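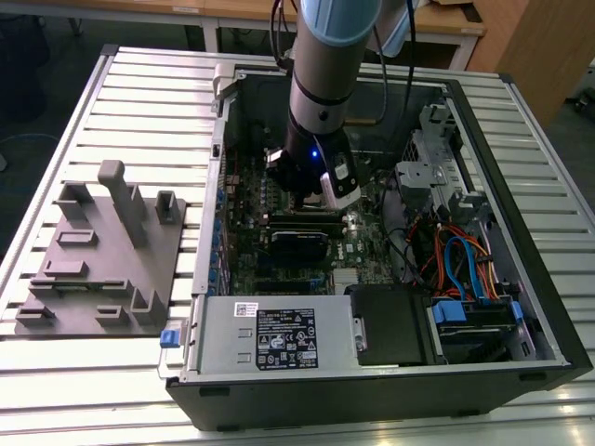 Fig. 4. Tower on its side, side panel off.

Part 3: Turning an old desktop into a family music server

This is the fun part! By Sunday evening every room in the house can play from the same shelf of albums. Trodness runs happily on older desktops, so finish any hardware changes first, close the case and move on to the steps.

1. Put the computer near your router and connect the two with a network cable. Wi-Fi works too, but long albums scan much faster over a wire.

2. Start Trodness and pick Home Library. Give the server a short name you'll recognize on your phone – ours is called Boltora.

3. Choose your music folder. The first scan takes some 30 minutes for a mid-sized collection, and you can start listening while it runs.

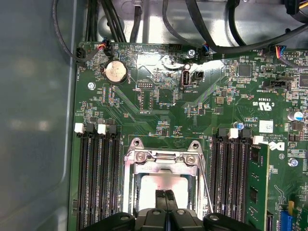
Caution: don't rename or move folders during the scan. You'll end up with double entries, and clearing them out by hand is slow going.

4. Open Rooms and add your speakers one at a time. Play a song on each before adding the next.

5. Set Sleep After to 60 minutes. The server wakes up again when somebody presses play.

Note: albums with missing artwork show a gray square. Tap it and Trodness will look for the cover – it's great with old live recordings. 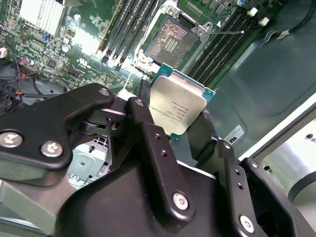

Ah-rin Joo writes that her speakers kept dropping out until she set Buffer to 10 seconds under Rooms, and that the kitchen one has played all day since.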